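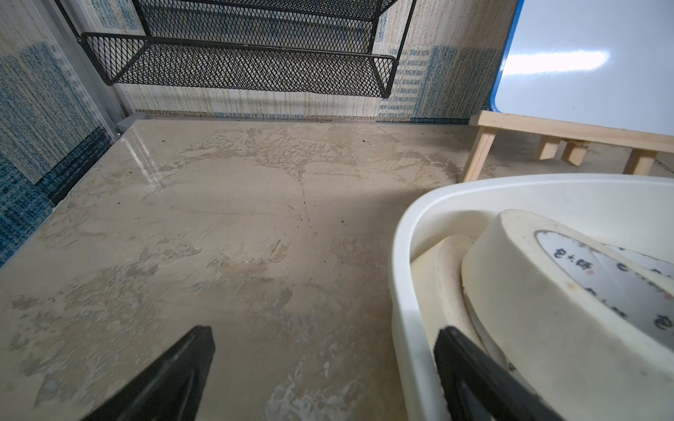

How do you get sticky tape residue off a kitchen bench?
Warm soapy water first, then a dab of cooking oil on a cloth, leave it ten minutes, wipe, then soap again to shift the oil. Most of it comes up with your thumbnail after that.

More bench and tape stuff, in no order —

Don't use a metal scraper. Old bank card. Keep one in the drawer.

Eucalyptus oil works faster than cooking oil but test it somewhere hidden, under the toaster or wherever. It dulled a patch of my old laminate and it never came back.

Masking tape left up too long — hair dryer on low, pull it back on itself slowly. If you're painting, take it off the same day. I left mine on from March till winter at the Iltinach flat, took 3 goes to get it off the skirting.

Lost the end of the roll? Fold a little tab over every time you cut. Or stick a bread tag on it. Bread tags are good for cords too.

Roll gone brittle and tearing in strips: a few seconds in the microwave can soften it, no metal bits obviously. If it still tears, chuck it.

Crumbs along the back of the bench. Dry paintbrush, the two inch kind, sweep towards you THEN wipe. Wipe first and you just make paste and push it into the join.

Silicone along the wall gone black? Paper towel rolled up, soaked in bleach, laid along it overnight. Window open. Never with vinegar or anything else, rinse well after. If its still black the mould is behind and you'll have to recut it. I pay for the decent Gemano tube now, the cheap one peeled.

Fine scratches — car polish hides them on some laminates. Not on stone, and not where you roll pastry.

Tea stains: bicarb and a bit of water, soft cloth, go easy. Dont leave it to dry on.

Next time, drawers that stick (candle stub, mostly).

Updated October 2018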